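Housekeeping and Small Sorting, Session 6: The Odds and Ends Problem
Notes by Dörte Rieger

Reading before class: Hollmann handout, page 30 only. The rest concerns linen.

Last time we cleared a table. Everyone was pleased, and then everyone looked at the bowl. Every house has one – a place where small wrapped things go to wait. Tiina Leinonen brought hers to the last course and we tipped out 80 items, of which she could name six.

For sorting purposes, an item belongs in the bowl's successor (a shallow tray, please) only if you can say what it is without opening it.

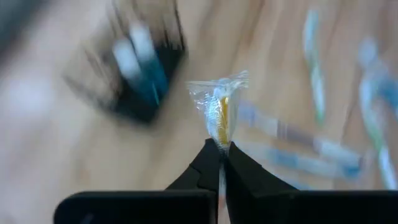

Wrappers are the first thing to learn to read. Printed ones do the work for you. Clear ones ask for a little effort: look for color through the plastic before you start guessing. A thin golden-yellow stick shows up well enough through a crinkled clear wrapper, even with the milky, bunched folds beside it, so write down "thin, yellow, stick" and move on. Do not write "candy" because you are hungry. Frauke Teuber did this in December with what proved to be a furniture wax sample.

Twisted ends stay twisted until the whole pile has been sorted. Opening things halfway through is how a half-hour job reaches supper.

For next session: sort one bowl or drawer at home. Bring your list and leave the contents where they are.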